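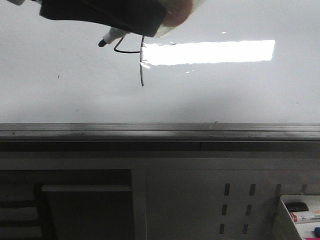 Quelle durée de repos convient-il de retenir pour la pâte à papier de lin avant la mise en feuille ?

Une nuit complète en cuve couverte, à température d'atelier, suivie d'un brassage lent juste avant le premier puisage. Les essais menés avec un repos plus court ont donné des feuilles nuageuses, dont l'épaisseur variait sensiblement d'un bord à l'autre.

Cahier de l'atelier papier — mars, entrée rédigée à 17 h 40

Objet : suite des essais sur le lin de Katanau, comparaison avec le chanvre fourni par Grinby.

Le lot de lin a été trempé, cuit à la soude légère puis rincé jusqu'à ce que l'eau sorte claire. Le raffinage à la pile hollandaise a été conduit en deux passes, la seconde platine serrée. La fibre obtenue est longue, souple, d'un blond grisâtre que le rinçage n'atténue pas. Il a été décidé de ne pas blanchir : la commande Štefanec porte sur un papier de restauration destiné au doublage de registres anciens, et la teinte naturelle se rapproche suffisamment de celle des feuillets à consolider.

La forme employée est la forme vergée moyenne, couverte étroite. La vergeure présente un léger affaissement près du pontuseau central, déjà signalé dans l'entrée de janvier. Ce défaut se lit par transparence sur les feuilles les plus minces ; il reste admissible pour le doublage, mais ne le serait pas pour un papier d'écriture. La réparation est à prévoir avant la prochaine campagne.

Au total, 142 feuilles ont été couchées. Les premières ont été refondues, la cuve étant trop chargée. Après dilution, l'égouttage s'est régularisé et la cadence est devenue satisfaisante. Les feutres neufs marquent encore ; il est recommandé de les laver deux fois supplémentaires et de les réserver, dans l'intervalle, aux feuilles épaisses.

Pressage : première presse douce, 30 minutes, puis échange des feutres et seconde presse à pleine charge. Séchage à l'air sur cordes pour une moitié du lot, sous contrainte entre buvards pour l'autre. Les feuilles séchées sur cordes ont pris un gondolage marqué dans le sens travers. Les feuilles contraintes sont planes, d'un toucher plus fermé, et se prêtent mieux à l'encollage.

Encollage : gélatine à 2 %, appliquée tiède, par trempage. Le bain a refroidi en fin de série et les dernières feuilles présentent un dépôt irrégulier, perceptible au doigt. Un bain-marie sera installé en permanence à côté du bac. Point à trancher : la méthylcellulose, que l'atelier Clurneck utilise pour des travaux comparables, éviterait la contrainte de température. Elle donne toutefois un papier plus mou, et sa tenue au pliage reste à vérifier sur nos propres fibres.

Essai de pliage sur bandes : le lin contraint a supporté plus de 1 000 doubles plis sans rupture. Le chanvre de Grinby, raffiné dans les mêmes conditions, s'est rompu nettement plus tôt, toujours au droit d'une impureté. Le tri du chanvre est donc à reprendre en amont — les chènevottes résiduelles sont visibles à l'œil nu dans la pâte — avant toute conclusion sur la fibre elle-même.

Le pH de l'extrait aqueux reste à mesurer sur les deux lots. La réserve alcaline au carbonate de calcium a été introduite dans la pile en fin de raffinage ; aucun résultat ne sera communiqué à Štefanec avant cette mesure.

À faire :
— laver les feutres neufs ;
— démonter la vergeure et retendre le fil central ;
— retrier le chanvre, recuire un petit lot ;
— préparer des bandes à la méthylcellulose pour l'essai de pliage ;
— étiqueter les feuilles contraintes et les ranger à plat, sous poids, dans le meuble du fond.

La cuve a été vidée et rincée. Le reliquat de pâte de lin est essoré et conservé au froid, couvercle fermé, pour la prochaine séance.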